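Sportmarketing II, Sitzung 7: Umbenennung von Vereinen und Teams
Mitschrift / Handout, Stand 13. Juli

Nachtrag zur letzten Sitzung: Die Folien zu Lizenzverträgen sind jetzt im Ordner. Wer die Übung noch nicht abgegeben hat, bitte bis zur nächsten Sitzung.

1. Worum geht es

Name eines Teams = Marke + Heimatgefühl + Rechtsposition. Alle drei ändern sich beim Wechsel gleichzeitig, aber verschieden schnell. Marke: ab Stichtag. Recht: Monate vorher. Heimatgefühl: Jahre, manchmal gar nicht.

Typische Auslöser:
- Sponsor steigt aus oder ein
- Umzug in andere Stadt
- Fusion zweier Vereine
- alter Name gilt als belastet
- Verwechslung mit anderem Team, Streit ums Markenrecht

In der Praxis oft gemischt. Nach aussen wird meist nur ein Grund genannt, intern stehen drei im Protokoll. Für die Klausur: Gründe trennen können!

2. Fallbeispiel Donddale

Baseballteam, Regionalliga, Spielort Donddale. Alter Name ging auf den früheren Hauptsponsor zurück (Elitz, Getränke). Vertrag lief aus, Namensrecht fiel an die Firma zurück. Verein durfte noch eine Saison unter dem alten Namen spielen, danach Schluss.

Ablauf grob:
Phase A: interne Klärung, Rechtslage, Budget
Phase B: Befragung der Dauerkarteninhaber
Phase C: Vorauswahl, Markenrecherche
Phase D: Bekanntgabe per Video, danach Trikots, Stadion, Website

Befragung: 1347 Rückmeldungen, fast alle online. Papierbögen lagen im Fanshop aus, kamen aber kaum zurück. Frage war offen gestellt ("Was soll im neuen Namen vorkommen?"), keine fertigen Vorschläge. Vorteil: keine Lagerbildung vor der Vorauswahl. Nachteil: Auswertung zäh, viele Einträge wollten einfach den alten Namen zurück. Solche Antworten nicht wegwerfen!! Sagen etwas über die Stimmung.

Nach der Sichtung blieben 4 Namen übrig. Zwei davon scheiterten an der Markenrecherche, einer war als Domain nicht zu haben. Der letzte wurde es dann. In der Pressemitteilung las sich das als Wunsch der Fans. Diskussion im Kurs: legitim oder nicht? Meinungen geteilt, bitte eigene Position überlegen.

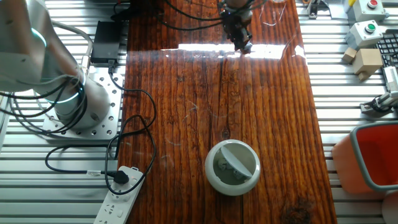

3. Umsetzung: was alles dranhängt

Wird fast immer unterschätzt. Ein Teamname steht an Stellen, an die bei der Planung keiner denkt: Eintrittskarten, Getränkebecher, Buslackierung, Briefpapier, Spielberichtsbögen der Liga, Schilder am Trainingsplatz, Jugendmannschaften (eigene Trikots, eigenes Budget!). Dazu Ehrentafeln im Foyer. Holz mit dunkler Maserung, Ästen und Rissen, rötlichbraun und auf Hochglanz, so wie das Brett im Bild, sieht edel aus, aber der Lichtstreifen auf der Fläche zeigt schon das Problem: Schrift auf Glanz ist bei Gegenlicht schlecht zu lesen, und auf Pressefotos erst recht. Also vor der Bestellung Muster unter Hallenlicht ansehen, ggf. matt nehmen. Alte Tafeln mit altem Namen hängen lassen, Zusatz mit Jahreszahlen reicht. Überkleben kommt bei den Fans sehr schlecht an.

Merkliste Reihenfolge:
- Markenanmeldung vor jeder Bekanntgabe
- Domains und Social-Media-Konten sichern, auch Tippfehler-Varianten
- Liga schriftlich informieren, Fristen beachten (im Beispiel: Mai)
- Ausrüster früh einbinden, Lieferzeiten Trikots
- Restbestände: Abverkauf vorher festlegen, sonst Streit mit dem alten Namensgeber

4. Kommunikation

Bei Donddale übernahm die Agentur Clirnuvetti das Video. Kurz, alte Spielszenen, Stadtansichten, am Ende Logo. Problem: Logo war einen Tag früher im Onlineshop sichtbar, Screenshot ging rum, Überraschung weg. Klassischer Abstimmungsfehler zwischen Agentur und Shopbetreiber.

Reaktionen kamen in Wellen. Zuerst Spott, vor allem übers Logo. Dann Vergleiche mit anderen Teams. Dann lange Ruhe, bis zum ersten Heimspiel. Ab da zählt das Sportliche mehr als der Name: gewinnt das Team, gewöhnt man sich schneller. Belegt ist das schwach, Einzelfälle, also vorsichtig formulieren in der Hausarbeit.

Für Sprecher wichtig: Übergangsfrist, in der beide Namen genannt werden dürfen. Stadionsprecher versprechen sich sowieso. Radio braucht Aussprachehilfe, falls Kunstwort.

5. Begriffe (Klausur)

Rebranding: Neuaufstellung der Marke insgesammt, Name kann bleiben
Umbenennung: nur Name, Rest kann bleiben
Namensrecht: vertraglich, meist befristet
Markenrecht: Eintragung, verlängerbar
Traditionsbruch: kein Rechtsbegriff! Wird in Fantexten ständig benutzt, in der Arbeit nur als Zitat

6. Aufgabe zur nächsten Sitzung

Text Sotiropoulos (Reader, Kapitel 3) lesen, dazu eine halbe Seite: Welche Phase aus Abschnitt 2 fehlt dort und welche Folgen hat das für den Verein? Stichworte genügen, aber bitte lesbar. Abgabe im Kursordner, nicht per Mail.

Raum bleibt gleich, Beginn ebenfals.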